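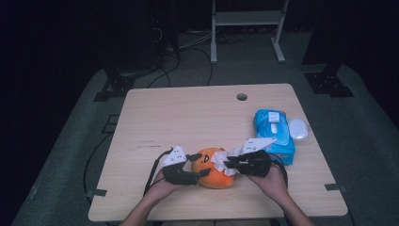 Can I clean a stuffed toy without putting it in the washing machine?

Spot cleaning works fine for most of them. Wipe the fur with a damp cloth and a drop of dish soap, then let it air dry.

Home | Forums | Laundry | Toys | Log in

Posted 25th July by Hsiao

My daughter has a plush that goes everywhere with her and it's getting grubby. The tag fell off ages ago, so I have no clue what's inside!

Piroska Szénási
I've done 18 of these for our school sale (and we have another batch coming in September). Baby wipes for the surface, going one direction only, then blot with a tissue. Don't scrub a stitched face, you'll fuzz up the thread. If it still smells, leave it in a bag with baking soda overnight and brush it out.

Jondell
just throw it in a pillowcase on cold, mine lived

Comments

Itton: Tried the baking soda, it took me over 29 minutes to brush it all out. Smells great though!

Stokoreck: Does this work on the ones with beads inside?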